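Keeping Small Things in Order at Home

When we moved to the new flat in February, I had many small things and few shelves. I want to share what works for us. Maybe it is useful for somebody who has also a small home.

First, take everything out of one drawer only. Do not start with the whole room, you will be tired before lunch. Put the things on a table and wipe the drawer with warm water and a little vinegar. Let it dry with the drawer open.

Open baskets are better for things used every day. A lid is one more step, and children do not like this step. For mesh baskets I use an old soft toothbrush and dish soap, because dust stays in the corners. Rinse it in the shower and dry it on a towel, otherwise the rim can leave marks on the shelf.
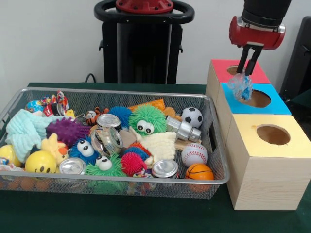
Before you buy any basket, measure the shelf 2 times. I bought one from Dodska without measuring and it was too wide by one finger. Now it lives under the bed with winter socks.

Balls and soft toys need washing too. Plain rubber balls I wash in the sink with mild soap. Soft toys go inside a pillowcase, closed with a knot, on the gentle program. Look at the label first. If there is a music box inside, only wipe it with a damp cloth.

For labels I use paper tape and a pencil. It comes off easily when you change your mind, and I change mine often.

Next time I will write about the cupboard under the sink.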